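Clearing a table around a lamp
by Ngân Võ

I give my lamp table 20 minutes in the morning, before the clutter wins. Small boxes migrate to the lamp, I swear!

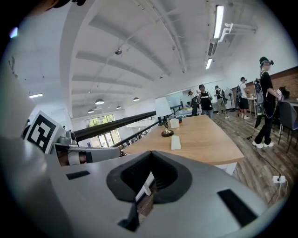

White shade, wood tabletop, little odds and ends.

Dust the shade first – a dry paintbrush works great.
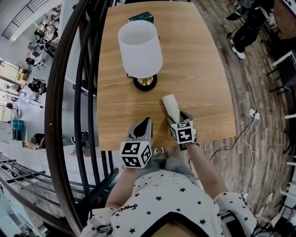 Then wipe the base and run the cloth down the cord too.

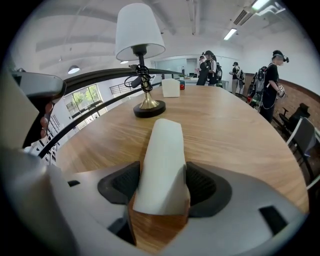
Photo: Ngân Võ

Round up paper cups and put the boxes away.
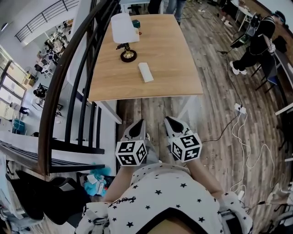

The lamp, with its cord off to the left.

Wipe with the grain and you're set till evening.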